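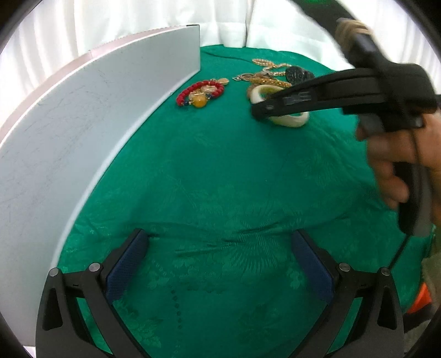

Green cloth on a work surface, with white curtains behind

Baize is a coarse woven woolen cloth with a raised, brushed surface, most often dyed green. It has been used since the Middle Ages for clothing, linings, curtains and table coverings. The word comes from the French baies, the plural of a word for a reddish-brown color, which may refer to the original shade of the cloth.

Production
Baize is woven from wool or a blend of wool and nylon. After weaving, the cloth is washed and fulled, a process that shrinks it and locks the fibers together. The surface is then brushed to raise the nap and sheared to an even height. Cloth with a visible nap has a direction, and a ball or card moves differently with it than against it.

Uses
The best-known use is on snooker and billiard tables, where the cloth slows the balls and protects the bed. Card tables are covered with it so that cards can be picked up easily. Desks, drawer linings and the undersides of lamps and chess pieces are often faced with baize or with felt, a different material made by matting fibers without weaving.

In large British houses, a door covered in green baize separated the servants' quarters from the family rooms. The cloth was fixed with brass tacks and helped to deaden noise and cooking smells.

Regional manufacture
The town of Gresau had a small baize trade based on the Egilsson mill, which sold most of its cloth to furniture makers. At its peak the mill employed 200 people and wove 3,000 bolts a year. Steinar Riis, its last manager, moved production to coat linings before the mill closed. Part of its pattern archive was cataloged by Ditte Eskildsen and is kept at the Drudum textile museum.

Care
Baize is brushed in the direction of the nap and should not be soaked, as the wool may shrink. Wax can be lifted with absorbent paper and a cool iron. Moth damage is common in stored pieces.

See also
Felt
Fulling
Loden cloth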